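Workshop tips: teaching the arm by hand or by remote

Most of the trouble with taught tasks starts before anyone touches the arm. These notes come from the Eststead shop and cover both hand guiding and the remote controller.

Before you start

Clear the bench of everything the task doesn't use. Mark the start position of each part with tape. Run the whole motion once with your own hand and notice where you slow down.

Guiding by hand

Hold the arm near the wrist, with your fingers away from the joints. Move at half the speed you want at first. Pause for a full second before closing on a part and again after letting go. If you bump something, stop and throw out that run. Trimming it later takes longer than doing it over.

Keep sessions under 60 minutes. Wanda Michalski found that her runs got sloppy after that, mostly on the return move.

Using the remote

Set the speed scale low and leave it there for the whole session. Changing it midway gives you two kinds of runs that don't mix well. Move one direction at a time near the table and save the diagonal moves for open space.

Practice in the simulator first. Ten clean runs there is our rule for new people. Check the view before you drive anything, and know where the table edge is.

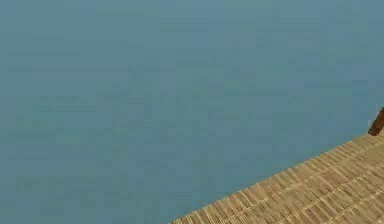

Save each run under the task name and a number. We log ours in a plain spreadsheet with a column for the operator, which helps when one person's runs look different from the rest.

For a simple pick and place, start with seven good runs and try playback. Add more from new start positions if the arm misses. Our drawer task needed 270, and the last batch was all odd angles.

Wipe the controller down and put it back on its charger when you finish.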